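Dikgate Worktops: Frequently Asked Questions

How long does it take from order to fitting?
Usually 30 days. Templating comes first, and we can only template once your base units are fixed and level. If the units move after that, the template has to be done again and there is a charge of £157.

Do I need to be at home for the template visit?
Yes, or someone who can make decisions for you. We will ask about overhangs, upstands, tap holes and where you want the joins. Have your sink and hob on site.

Is marble a sensible choice for a kitchen?
It depends how you feel about marks. Marble is softer than granite and reacts to lemon juice, vinegar and wine, even when sealed. Sealing slows down staining but does not stop etching. If that would bother you, ask us for quartz samples.
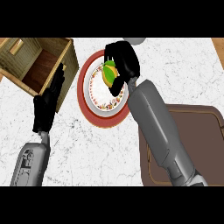

Can I choose where the veins go?
Within reason. You can come to the yard and mark up your slab with Domnica Nistor before cutting. Slab viewings are on Wednesday mornings and need to be booked.

How often should I reseal it?
Once a year for most homes. Put a few drops of water on the surface and leave them for ten minutes. If the stone darkens, it is time to reseal.

What can I clean it with?
Warm water and a little washing-up liquid. Avoid bathroom sprays, limescale remover and anything with bleach in it.

Can I put hot pans on it?
Use a trivet. Sudden heat can crack stone, mostly near sink and hob cut-outs.

Do you take the old worktop away?
We can, for £38 per run, if you ask when you order. Plumbing must be disconnected before we arrive.

How do I pay?
Half on order and half the day before fitting. For orders over £2,000 you can pay in three parts. Call the office and ask for Omprakash Katiyar.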